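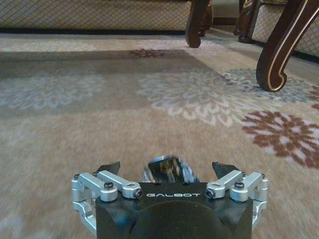

November
By Vastanska Press Office

Search this site Search

Vastanska opens second carpet washing hall in Ornmont

ORNMONT – Vastanska, a family company for the cleaning and repair of home textiles, has opened a second washing hall in Ornmont. The new hall has 700 square meters of floor and can take 246 carpets in a week. Until now all large pieces were sent to the older hall in Villalobos, and customers had to wait up to 12 days in the busy months before winter.

The hall uses the Presico drying line, which hangs each carpet flat and moves air slowly on both sides. The company chose this method after a long test with wool pieces, where quick drying had made the edges curl. Water from the last rinse is kept and used again for the first wash of the next load.
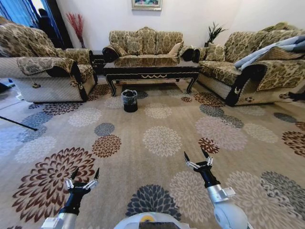 Pick-up from the home is included in the price for all addresses in Ornmont and Villalobos. The drivers move the furniture themselves and put it back on delivery day. This is most useful for big living room carpets, the kind with three sofas and a coffee table standing on them, which many families leave unwashed for years. Beige carpets with round floral medallions get a color test on each tone of the pattern before they go in the water.

Vastanska expects to wash 3000 carpets in Ornmont in the first year – orders are taken by phone and at the front desk of both halls.

Posted in: Company News, Home & Textile Care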